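The arm at Barkon stopped at fold 675, holding a towel by one corner, and would not let go. Santosh Upadhyay hit the red button. The jaws stayed shut. They were supposed to open.

He wrote it up as a release fault. Omer read the report and asked if anyone had been near it. "Me," Santosh said. He had a bruise across two knuckles and kept that hand in his pocket.

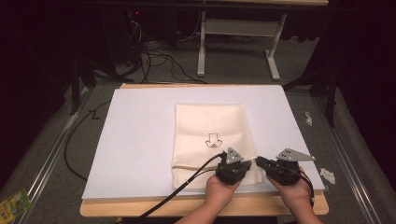
Kandpal wanted new folds taught by Monday, fault or no fault, so they went back to doing it by hand. The grippers were heavier than they looked. Santosh held one in each fist over the cream cloth, the little black outline near its middle, and brought the jaws in toward the bottom edge. He kept the cables clear of his wrists -- he had not bothered with that before.

"Button works now," Omer called from the cabinet.

"Did you test it with something in the jaws?"

Omer didn't answer. After a minute he came over with a rolled-up glove.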